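# 病院に電話すると、だれが出るの?

おなかがいたい! おうちの人が病院に電話をかけてくれました。さて、その電話に出たのはだれでしょう?

お医者さん? ううん、大きな病院だと「コールセンター」の人のことが多いんです。電話で話を聞いて、ぴったりの場所につないでくれる、いわば病院の道案内係!

モサ病院のコールセンターでは、50人以上の人がはたらいています。朝の電話はとくにたくさん。みんな耳にヘッドセットをつけて、話を聞きながらパソコンに打ちこんでいきます。両手が使えるって便利ですね!
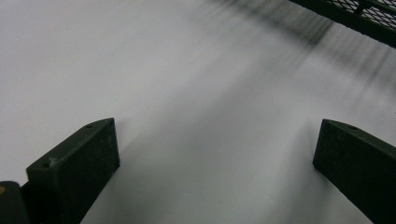 白い面にうつる、ぼんやりしたかげ

## どんなことを聞かれるの?

よく聞かれるのは、この3つ。

- 名前と生まれた日
- どこが、いつからつらいのか
- いつ病院に来られるか

名前を聞くのは、ほかの人とまちがえないため。同じ名前の人がいることもあるので、生まれた日もたしかめます。すごく大事な仕事なんですよ!

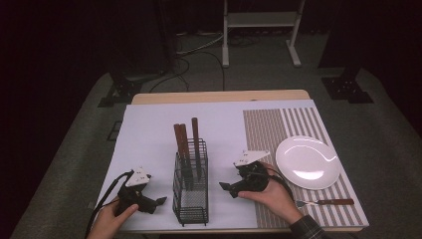 テーブルの上の白いお皿とフォーク

## ことばがちがっても、だいじょうぶ

日本語がにがてな人から電話がくることもあります。そんなときは通訳さんもいっしょに、3人で話します。遠くの町にいる通訳さんとも、電話ならすぐにつながる。わくわくしませんか?

## やってみよう

おうちの人と「電話ごっこ」をしてみましょう。ひとりが病院の人、もうひとりが電話をかける人です。せなか合わせにすわると、顔が見えないので本物の電話みたい! 相手の話を最後まで聞いて、メモをとって、読みかえしてみてね。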